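# Leftovers

Leftovers are the parts of a meal that don't get eaten the first time around, and I've been keeping this entry on my household wiki going for longer than I care to admit! Most people use the word for cooked food only. I stretch it to cover half an onion, the end of a loaf and that last spoonful of tomato paste (you know the one).

## Where the habit comes from

Saving food is as old as cooking it. Plenty of well-loved dishes started as a way to use up yesterday's pot - bread pudding, fried rice, hash, bubble and squeak. My neighbor Sorcha Foley grew up on her grandmother's potato cakes and swears they can't be made with fresh mash. I've tried both ways and I'm on her side. 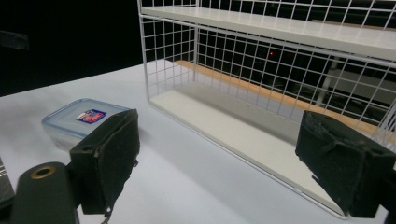

## Keeping times

The usual kitchen rule is to get cooked food into the fridge within 2 hours, sooner on a sweltering July afternoon. Soups and stews are good for three or four days. Rice I treat more carefully and eat the next day, and big pots get split into shallow portions so they cool faster. When I reheat anything it goes until it's steaming all the way through, with a stir halfway if it's in the microwave.

## Freezing

Nearly everything freezes, but not everything comes back nicely. Chili and curry are great, boiled potatoes go grainy, and cream sauces split (a good whisk sometimes saves them). I freeze stock in 200 ml portions, just right for one pan of gravy.

## Regional names

Around Endale, where I live now, a supper made of odds and ends is called a "pickup." Over in Vakdale they say "scratch night," and Fionnuala Hayes tells me her family called it "Mom's buffet." If you know another one, add it to the list!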